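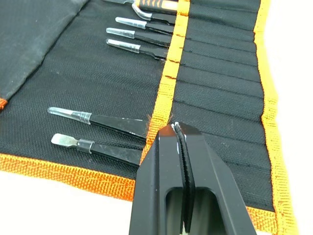
Tool roll, open, tweezers under the center strip. Pockets on the right all vacant.

cuvmont_dan
Posted January 18, 2018
Tool roll question, and yes I searched first. I have a black roll with orange binding, the kind with a row of narrow stitched pockets down one side. The pockets are too skinny for anything I own except tweezers, and the tweezers live in a heap under the orange strip instead. My own doing. Do you all give each pair its own pocket, or is that a thing people only do in catalogs?

Second part: the binding is starting to fray where the center strip ends. Lighter, glue, or leave it alone?

Atthorpe_Annie
One pair, one pocket, points up. I have done it this way for 20 years and I can find the curved ones in the dark, which I have had to do more often than I'd like.

hustberg834
Points UP? Enjoy your fingertips. Points down, with the little rubber caps on.

Atthorpe_Annie
The caps are under your bench, hustberg. All of them. Go look.

hustberg834
I looked. Three caps and a raisin.

Chi-keung Wu
Points down wears a hole through the bottom of the pocket sooner or later, caps or no caps. I'm with Annie, with the flap folded over them before you roll it up. For the fray, a tiny dab of fabric glue. Keep the lighter away from nylon unless you enjoy the smell and a hard black bead that snags on everything.

cuvmont_dan
OK, I'm persuaded on the glue. On the sorting, my plan is to take the lot out and lay them on the table before deciding who goes where.

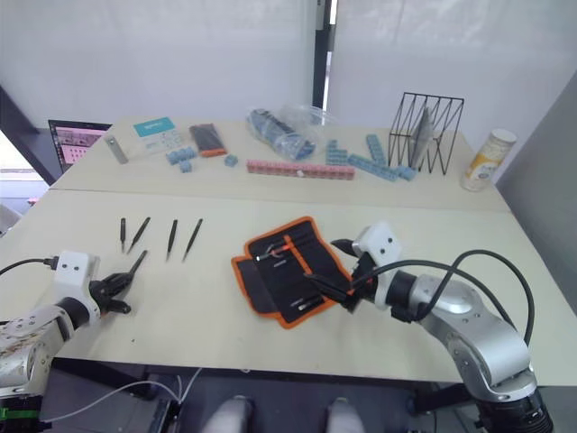
Tweezers coming out to the left of the roll. Pliers staying put near the top.

Yu-ting Chiu
Good start. While they're out, check the tips against a light and pull any pair that doesn't close flush. Half of mine failed and I kept them anyway, in a mug, for picking labels off jars.

Also, is that a bag of blue somethings on the far table? And building bricks? I have questions, but they belong in another subforum.

hustberg834
Pliers in a tweezer roll is the real problem. They make a lump, the lump makes the roll close crooked, and then everything slides out the low end. Pliers go in a drawer.

Chi-keung Wu
Small pliers are fine. Put them at the end you roll up first so they sit in the middle. Mine has been like that since the Tsang meetup and nothing has slid anywhere.

hustberg834
Your roll looked like a burrito at the Tsang meetup.

Chi-keung Wu
A closed burrito.

cuvmont_dan
The pliers stay, I'm used to reaching for them there. I'll go points up for a month – if I bleed, hustberg gets an apology in this thread.

Atthorpe_Annie
He'll frame it. Put the pair you use most nearest the center strip, by the way. The outer pockets are for the ones you bought because they were on sale.

hustberg834
So, all of them.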